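Plullden Workshop – Arm Build Group
Minutes of the meeting held on Wed 5 April, back bench, Osisby

Present: Jianguo Shao (chair), Dorottya Lengyel (minutes), R. Estberg, T. Csizmadia
Apologies: none received

1. Minutes of the last meeting
Agreed with one correction. Item 4 should have read "wrist connector", not "elbow connector". Corrected copy is in the group folder.

2. Matters arising
2.1 The spare power supply ordered in January has arrived and been tested. It holds its voltage under load. To be kept on the shelf under the bench and not lent out to other groups.
2.2 The door key question is closed. Estberg has a key.
2.3 The joint limits in the control file still do not match the sheet on the wall. Csizmadia to bring the sheet up to date. Carried over.

3. Pick and place
Shao reported on the small-object work. The test is to lift a figurine from one coaster, hold it, and set it down on another without knocking anything else on the table. The task script is unchanged from the last meeting apart from the approach height, which has been raised by 5 mm.

Of 50 attempts logged, 29 were clean from start to finish. In 9 the fingers closed beside the figurine and touched nothing. The rest were picks where the figurine turned in the grip or was put down off the coaster. Shao considers the turning to be a grip problem and the empty closes to be a calibration problem, and asked that the two be logged separately from now on.
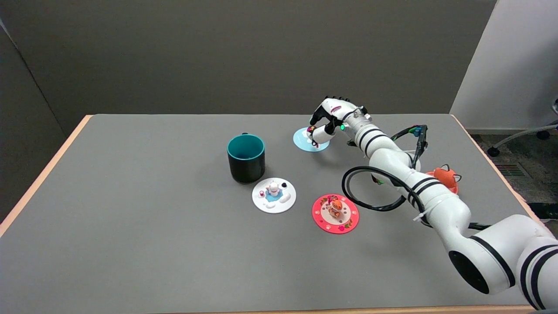
Fig. 1. Small-object test, hand over the light blue coaster.

Lengyel asked whether the black fingertips were too smooth for painted figurines. Shao thought the pads were sound but the closing force was set too low. It was lowered after a figurine was chipped and has not been put back. Agreed to raise it in small steps and to stop at the first mark on any figurine.

Csizmadia proposed foam blocks in place of the figurines so that results could be compared more easily. Discussed at some length. Blocks would give the same shape every time, but the uneven shapes are what the group wants the hand to cope with. Agreed to run both, blocks first, and to keep the results in separate columns.

The mug is to stay on the table as an obstacle. It is not to be used as a pick target until the figurine results improve.

4. Cabling
4.1 Estberg raised the wiring along the upper part of the arm. The bundle is held well enough when the arm is still, but the small connectors near the elbow are exposed and could be pulled. A sleeve was suggested. Estberg to measure the run with the elbow fully bent before buying anything.
4.2 The black cable beside the arm needs its slack for the full reach, but the loop lies on the table in the working area. Shao would like it lifted clear. Lengyel suggested a hook on the wall behind – ruled out for now, as the wall is not ours to drill. A clamp on the table edge to be tried.
4.3 Cable ties: cut the tails flush. One member has already scratched a hand.

5. Safety
5.1 The stop button must be within reach of whoever is running the arm, seated or standing. Last month it was found behind the monitor.
5.2 Chairs are to be kept back from the end of the table during powered runs. Csizmadia asked for tape on the floor. It was pointed out that tape does not hold on the carpet. Left open.
5.3 No change to the speed limit. Requests to raise it will be heard once a full set of block tests has been logged.

6. Any other business
6.1 Lengyel has moved the log from paper to a shared sheet. Old pages are kept in the blue folder. Please enter the closing force for every run, even where it has not changed.
6.2 Estberg asked if the arm could be shown at the open evening. Agreed in principle, as a still display only, power off.

Actions
Shao – raise closing force in steps, repeat calibration of the hand
Csizmadia – update joint limit sheet, cut foam blocks
Estberg – measure cable run at elbow, find table clamp
Lengyel – add separate log columns for turned grips and empty closes

Next meeting: same place, date to be set by message once the blocks are cut.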